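21 July 2023

Got back from Fendden last night and my legs still feel like somebody else's. I said I'd write this up while I could still remember which hill was which, so I've made a pot of tea, put my feet up on a box, and I'm going to ramble.

So the plan was the loop. Start in Ellwood, up over the Besen, down the far side to Fendden, and then the valley road back. I've had it penciled in since February, when it was sleeting and I was riding the trainer in the garage and telling myself that July would be lovely. The route card says 2870 feet of climbing. I believed the route card. I think whoever drew it up left out all the little ones between the big ones, the rollers where you lose everything you just earned and have to buy it back.

I left at 6 in the morning to beat the heat and it was gorgeous, cool enough for arm warmers, mist lying along the creek, a heron standing in the shallow part by the bridge looking put out that I existed. The first hour was the best riding I've done all year. I was singing! Out loud! A man getting his newspaper heard the whole chorus.

The trouble started at the feed store turn, where they've chip-sealed the road. Fresh gravel, loose on top, all the way to the foot of the climb. I went through it like I was carrying eggs, hands clamped on the bars, and I'm sure that's why my shoulders were finished before I'd even started going up. Note for next time: take the cemetery road instead, it's longer but it's smooth.

The Besen itself is a funny climb. It never gets really steep, it just doesn't stop. I'd promised myself I wouldn't look at the bike computer and I looked at it maybe every ninety seconds. There's a spring about two thirds of the way up with a pipe sticking out of the bank, and I filled both bottles and stuck my whole head under it and yelled. A couple of hikers came round the bend right then and were very polite about it.

At the top there's a bench and a sign and not much else. I ate a squashed peanut butter sandwich and half a bag of those sour cherries I can't stop buying. Could see clear across to the reservoir. I didn't want to get up again, so I gave myself until the cloud over the water tower had cleared it, and then gave myself one more cloud.

The descent I can hardly tell you about because I was concentrating so hard. New brake pads, and I was glad of them. I got the bike tuned up at Tirusport before I went and paid $244 for it, pads and chain and cassette and labor, and I grumbled the whole way home. I take back the grumbling. Not one skipped gear all day, even on the nasty little ramp outside Fendden where last year I dropped my chain and had to walk.

Stayed the night at the motel by the grain elevator, room smelled of carpet cleaner, slept like a stone. Had pancakes. Had more pancakes. Then the valley road yesterday with a headwind the entire way, which the forecast had promised would be behind me. I spent most of it bent over, staring at the white line and making up a shopping list. There was one good stretch past the sunflower fields — they aren't quite open yet, give them a week — and then it was just trucks and wind until the Ellwood sign.

I wore the number from the spring ride on my bag the whole time, 296, because I never took it off and now I'm superstitious about it. It's down to two safety pins.

Things I did right: started early, ate before I was hungry, packed the light jacket. Things I did wrong: old socks, no sunscreen on the backs of my hands, and only one spare tube (I got away with that one). I have perfect glove lines now and look like I'm wearing little white mittens.

Today I'm not moving much. The bike needs a wash and so does everything I took with me, and I've got emails piled up from two days away that I'll have to sit down to sooner or later. Sitting down is a bit of a sore subject. Thinking of doing the loop backward in the fall, if the wind will make up its mind.

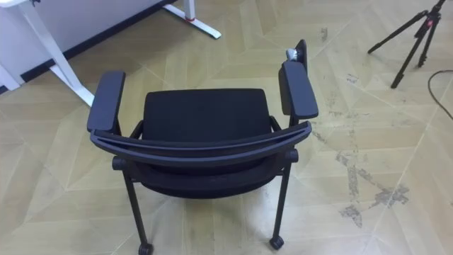

This page was last changed on 21 July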